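Sititano two-finger gripper kit, firmware 3: review after an unplanned release

The Sititano kit is sold as a drop-in end effector for light research arms. It arrives as a gripper body, a mounting plate, a wrist camera with its own bracket, a cable set and a USB stick with the driver. I bought mine through Saswood at list price. It replaced an Ouali gripper of similar size that had worn out its finger pads and was no longer supported.

I had planned a short review on accuracy and ease of setup. During the second week the gripper opened by itself while holding a part over the table, then did so again the next morning, and most of what follows concerns that.

Mounting and mechanics

The plate mounts directly to the arm flange, and the hole pattern on mine matched the drawing. Assembly took one evening including cable routing. The printed instructions are short and mostly correct. The torque table lists the plate screws twice with different values; support confirmed that the lower value applies.

The linkage is simple. Each finger is carried on a parallel pair of links, and the main pivots are plain pins with end caps. Play at the fingertips was small when new and I could not measure a change later with the indicator I have. The pivots need a drop of light oil, and the manual mentions this only in the storage section. 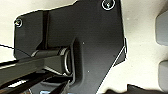 Wrist camera view: mounting plate, hinge pin and arm link.

My complaint on the mechanical side is the lack of strain relief. The connector on the gripper body faces the wrist joint, so any slack in the cable ends up bending at the plug. There is one molded clip, set well away from the connector, and it holds the cable loosely enough that I could slide it back and forth by hand. The Ouali unit had a screwed clamp right behind the plug. It was ugly and it did its job.

The wrist camera sees a large amount of gripper body and a fairly small amount of the work. For judging whether something is held between the fingertips it is adequate. For locating a part on the table I used a second camera. Tilt adjustment on the bracket is coarse, and tightening the lock screw moves the view slightly each time.

Performance before the fault

Rated payload is 300 grams. Mine held that weight in the supplied rubber pads with the wrist in every orientation I tried. Force control is open loop, based on motor current, and it is coarse at the bottom of its range. Paper cups get crushed unless speed is reduced along with force. Thin flexible items such as wire can be picked up, though the fingertips need to close almost fully and the position readout becomes vague in the last bit of travel.

The driver installed without trouble. Commands are plain text over serial, and the status packet is documented properly, including the error codes. That documentation saved me a good deal of time later on.

The fault

The first release happened during a repeated pick and place run at moderate speed. The arm was rotating the wrist with a metal part in the fingers. The gripper opened to full stroke, closed to its calibrated zero, and then reported ready. The part landed flat and nothing was damaged. My control program saw a ready gripper, continued to the drop position and opened on empty air.

The status log showed no error code. It did show a gap of just under 200 ms between two packets, and after the gap the boot counter had gone up by one. The gripper had restarted. On restart, firmware 3 runs its homing routine automatically, and homing begins by driving the fingers all the way open.

I repeated the motion with a lightweight foam block, standing clear of the arm.
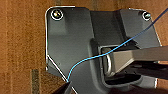

With the wrist turned toward the far end of its range, the supply voltage at the plug dipped whenever the cable was pulled tight. Moving the plug by hand with the arm stopped produced the same reset. The crimp on the positive supply pin had loosened. It would pass a continuity check with the cable straight and fail with the cable bent, so checking it on the bench with a meter had told me nothing useful.

A loose crimp is an ordinary defect and I would not mark a kit down heavily for one. The firmware behavior is a more serious matter. A gripper that loses power for a moment should hold its last position mechanically or stay limp and say so. It should then wait for an explicit command before it moves. The linkage in this unit does not back-drive easily, and with the motor unpowered the fingers kept their grip on the foam block for as long as I cared to watch. The part would have stayed put through the dip. It was dropped by the homing move.

There is a second consequence. Homing also runs after the emergency stop is released, if the gripper is fed from the switched supply as shown in the wiring diagram. Anyone who presses the stop, reaches in to clear a jam and has a second person reset the circuit will have fingers moving near their hand. The manual has a general warning about pinch points and does not mention this case.

Workarounds

There is a configuration flag, listed in the appendix to the serial protocol, that disables homing on boot. It is off by default and is lost on a factory reset. With it set, the unit powers up, reports "not homed" and refuses motion commands until told to home. I consider this the correct behavior and would set it before the gripper is used for anything.

I also made these changes:

Supply pin re-crimped, then the whole plug replaced when Saswood sent a new cable.
Screwed P-clip added close behind the connector, with a fixed loop of slack across the wrist.
Gripper moved to an unswitched supply, with motor enable on the stop circuit.
Control program now compares the boot counter before and after every move, and halts the arm if it has changed.

The last item costs almost nothing and would have caught the original fault on the first occurrence. It applies to any gripper that exposes a counter of this kind.
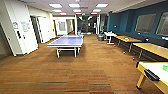

Alisska

After these changes I ran the same wrist motion for over 3000 cycles. The boot counter did not move. I then unplugged the gripper under load several times on purpose; it came back as "not homed" each time and the arm halted as intended. The fingers stayed closed on the block.

Support

Saswood answered within a day and replaced the cable without asking for the old one back. They also forwarded my log to Sititano. The reply from Sititano acknowledged the homing behavior and described it as intended, for compatibility with earlier units. A revised manual is planned for October. I have seen no commitment to change the default.

Rating

Mechanics: good. Documentation: good for the protocol, poor for wiring and safety. Cable and connector: poor. Firmware defaults: unacceptable for use near people.

I am keeping the unit. With the flag set and the cable clamped it does the work I bought it for, and it holds small parts better than the Ouali did. I would not hand it to a student group in its delivered state. Buyers with an older firmware should check whether the flag exists at all before wiring the supply through the stop circuit; I only have firmware 3 here and could not test the others.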